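Home | News | Projects | Join

Pederska follows on foot

I spent my afternoon in the simulator with Dagmar Slanina, and her new planner is finally merged into Pederska! It picks a person and re-plans the path every 400 milliseconds — a big step up from September.
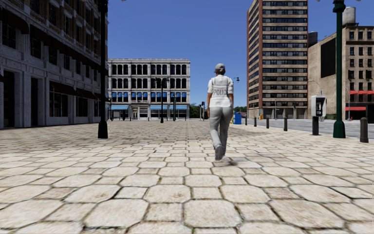
The plaza run in the simulator.

Crossings get their own cost map now (Dalia Stankevičius wrote it, all 152 lines), and I love how easy it is to tune.
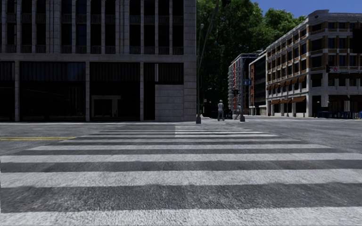

What's next

Night lighting, then more people to track.

Contact Undetti | Back to top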